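Dremside Bench

Dremside Bench is a two-armed robot work cell for sorting and kitting small parts, sold by the firm Nelletum. It is offered as a kit with two arms, two grippers, a controller and a license for the Kakier software used to set up jobs. Its main buyers are small repair suppliers and parts shops that pack mixed orders by hand. The cell is meant to be placed on an ordinary work table and covered with a paper or fabric mat.
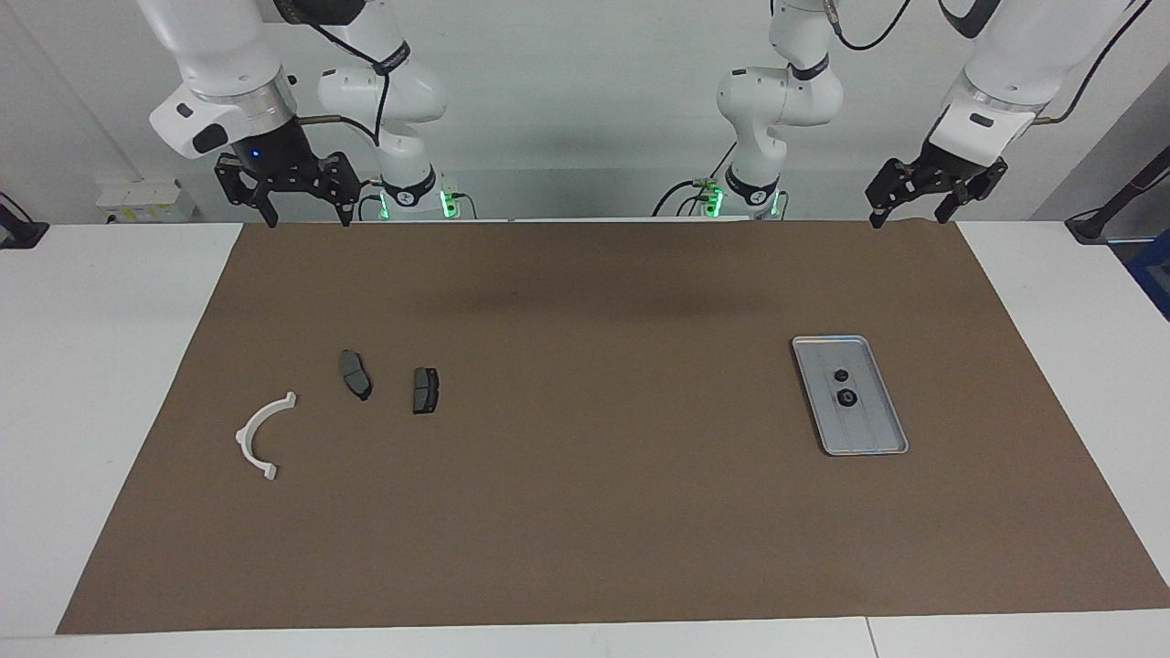
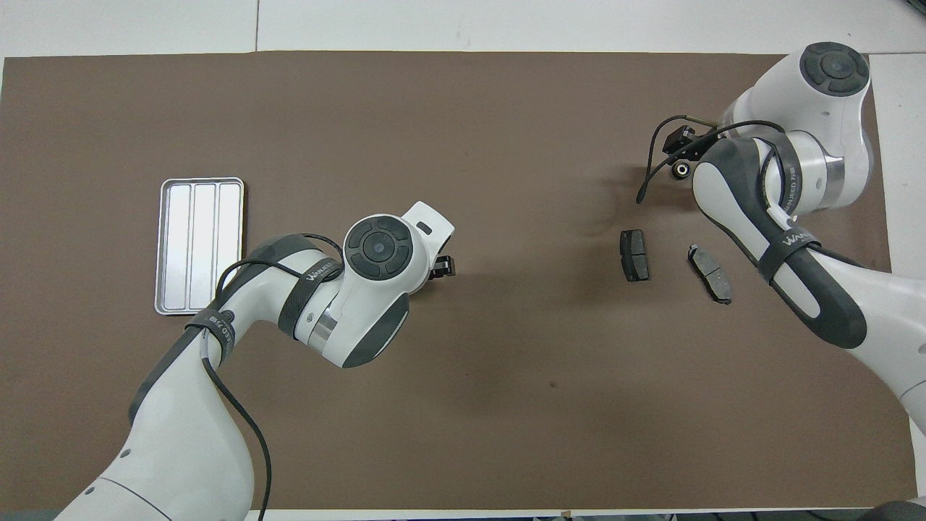 Brake pads and a metal tray on a brown work mat, with the two arms of the cell.

Background

Nelletum began as a repair service for packing machines. The first version of the Bench was designed by Darius Stankevičius, who wanted a cell that could be moved between tables without being bolted to the floor. A test unit was shown to customers in July and went on sale the next year. The first order came from Dzene, a supplier of car parts, which used it to make up brake service sets.

Design

Each arm has its own power supply and can be run alone if the other is out of service. The grippers have two straight fingers that open and close in parallel. Finger tips are held by screws and can be changed with a hex key. Nelletum sells a narrow tip for rings and nuts and a wide tip for flat parts such as brake pads — the wide tip is the one shipped with the kit.

The controller is a separate box kept under or beside the table. It stores up to 266 saved positions, which can be grouped into jobs. Positions are taught by moving the arm by hand and pressing a button, or by typing values into Kakier. Trays can be placed at any angle, but the software must be told the angle before a job starts if the camera option has not been bought.

Use

A usual job has loose parts laid out on one side of the mat and a tray on the other. One arm picks while the other holds or turns the part. Thin parts that lie flat are harder to grip than parts standing on edge, and the manual suggests a soft mat so that the finger tips can press down slightly under the part. Setup of a new job takes a trained person 40 minutes, according to the maker. Dzene reported longer times for curved parts, which tend to turn in the grip.

Versions and service

The Bench is sold in 2 versions, standard and camera. The camera version adds part finding and needs a yearly software fee. Both come with a service plan lasting 6 months, after which repairs are charged by the visit. Worn finger tips and cables are not covered. Software version updates are free for owners of either version, the latest dated Sat 11 February.

Reception

Early users praised the simple teaching method and the low noise. Complaints were mostly about the cables, which can catch on tall trays, and about the slow start of the Kakier software. Nelletum has since added cable clips to the kit — owners of older units can order them separately.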